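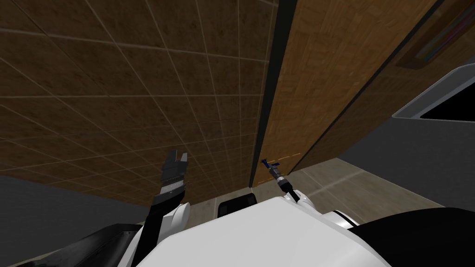

Attachment 1 – head view, simulated room, both arms raised and both grippers empty.

Ticket: Head view tilts up to the ceiling at episode start
Project: Bondari two-arm collection, simulated rooms
Opened by: Daltstead collection desk
Opened: 10th August
Status: Resolved, one item left open

Original report

Hello all, and thanks in advance for reading, because I know this one is a bit of a ramble. I've been recording examples in the Bondari rooms for the tidy-up set and I keep getting episodes where the head view is aimed sharply upward. The attachment is a fair sample. You get a great deal of brown ceiling tile, the wooden wall panel on the right, a slice of the framed picture up in the corner, and very little of anything a person would want to tidy. Both arms are in view, the black gripper on the left and the little blue one on the right, so the robot has loaded and the arms are up. The view is simply far too high to be any use for teaching it to pick things up.

What I've tried so far:
– Restarting the episode from the menu. Same view.
– Closing the whole program and opening it again. The first episode was fine, then it went back to the ceiling.
– Swapping to my other headset, in case mine was poorly. No change.

I'd love to know whether I should be throwing these episodes out or keeping them aside. We have a target of 2,000 good ones for this batch and I'd hate to be filling it with ceilings.

Reply from support

Thank you for such a thorough write-up, and for attaching the view as well, it saved us a fair bit of back and forth. Please keep them aside for now and don't delete anything. If you mark them "hold" in the episode list, they won't be picked up by the overnight export.

Could you let us know which room file you're loading, and whether you're sitting or standing when you press start? It sounds like a funny thing to ask, but the head angle is taken from the headset at that moment, and we'd like to rule it out before we go digging in the room itself.

Reply from Daltstead

Not a funny question at all. I'm sitting, and the room is Trukville 2. Now that you mention it, I do tend to lean back and look up at the menu while I press start, as it floats rather high for me. I've just done a run looking straight ahead and the view came up level. Then I did another looking up at the menu, and there was our old friend the ceiling. So that's a good part of it, I think!

It doesn't explain why restarting makes no difference, though. Even when I look straight ahead on the restart, it stays tipped back.

Reply from support

That's very helpful and you've found two faults for us, really. The first is the head angle being read while you're looking at the menu. The second is that a restart keeps the old angle when it ought to read a fresh one. We've had the same grumble from the Aguiar desk, so you're in good company.

For today, please do this:
1. Close the episode fully and go back to the room list. Don't use restart.
2. Load the room again.
3. Press the start button on the hand controller and leave the floating menu alone.
4. Look straight ahead until the timer begins to count.
5. Check the preview before you move either arm. If it's mostly ceiling, stop there and go back to step 1.

The proper repair is in build 2, and I'll post here as soon as it's on your machine.

Reply from Daltstead

Build 2 arrived after lunch and I've had a good long session on it. The view comes up level whether I restart or load fresh, and I did try quite hard to break it, looking up, down and over my shoulder. I've gone back to the ordinary menu with no trouble.

Closing note from support

Lovely news, and thank you for your patience. On the held episodes: anything where the work surface never comes into view should be marked "discard". If the head levels out early on and the task is visible from then to the end, trim the beginning and keep it. The trimmed ones need a note in the comment field so the checkers know the start was cut.

Still open: the height of the floating menu for seated collectors. It's been moved to its own ticket and the Daltstead desk is copied in.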